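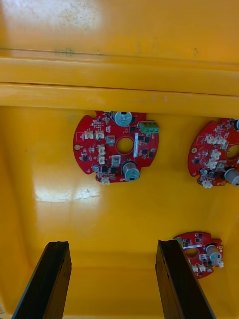
Plevodby opens parts recovery bench at Gevley

10/3/20

Plevodby, the repair and spares firm, has opened a bench at its Gevley works for sorting parts taken out of returned equipment. Circuit boards, solenoids and their leads will be put into yellow plastic bins by type, checked, and sent back out as spares where they pass.

The bench was fitted out in February and takes up 400 square feet of the ground floor. It has 8 sorting places. The firm has spent £1757 on bins and trays, all bought from Mollik.

Until now, mixed parts from returned equipment went to an outside recycler by weight. Plevodby says that many of the boards sent away in this way could have been used again. The round red boards are a common case. They carry large capacitors and a number of small white connectors, and a board is often thrown out when a single one of these is at fault.

Boards of the same design are now kept together so that they can be tested in one batch. Solenoids go in a compartment of their own with the lead and plug still attached. Stainless steel trays lined with white paper stand on the worktop beside the bins.
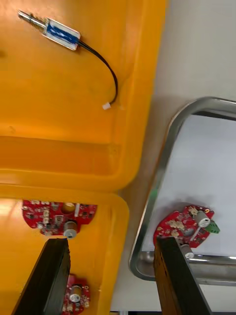 What happens to the parts

Each board is looked over for burnt tracks, swollen capacitors and broken connectors before it is powered up. Boards that pass are bagged, labelled and put into stock. Those needing a small repair go to the soldering room next door. The rest are sent for metal recovery as before.

Solenoids are tested for coil resistance and for free movement of the plunger. A solenoid with a damaged lead can be given a new one.

The first customer for the recovered spares is Prasertsri, which has ordered 800 boards for its service vans. Deliveries will be made in batches as stock allows.

Trade customers who wish to return boards or solenoids should ask the Gevley office for a returns form. Parts should be packed in anti-static bags and kept apart from general scrap. Plevodby does not accept batteries or mains leads at the Gevley bench.

Ends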